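Rules for opening a drawer practice cell: when may a person reach in?
Print this page | E-mail this page

Posted by Drurna

Good morning to all. I must write the house rules for our small manipulation cell. The arm is working with a drawer and light things, like a snack bag and a drink can. My colleagues want to reach in between two attempts, to put the things back. I think this is not good, but I need a rule which people will follow. Also, how much floor must be kept free?
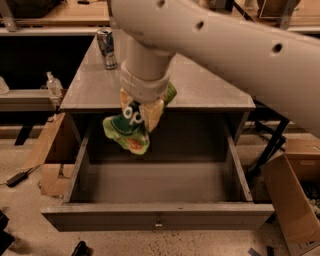
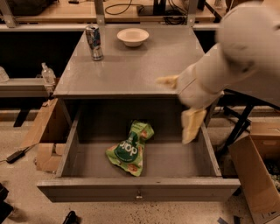
The green snack bag: held by the gripper over the drawer (first), lying inside the drawer (second).

Posted by Billis

Just use low speed and it will be fine. We have made 1,463 attempts like this and no one was hurt.

Posted by Hao

I do not agree with Billis. Low speed is good, but a drawer has edges, and a hand between the arm and a drawer wall has no place to go. Our rules are these:

No hand inside the reach of the arm before the protective stop is pressed and the arm stands still. One person presses and the same person releases.

Before release, say "clear" aloud and wait for the answer.

In the log, write every entry into the cell, also the short ones. On Monday we read the log together.

For the floor, I would move both cardboard boxes and the power adapter with its cable away from the drawer. A person who steps back quickly will not look down.

Please make your own risk assessment also. The speed limit which is correct for my arm is maybe wrong for yours.

Posted by Stumer

I agree with Hao. I would add tape on the floor for the line where people stand. We measured 867 mm from the drawer front, but you must calculate yours from your stopping time.

Last updated: April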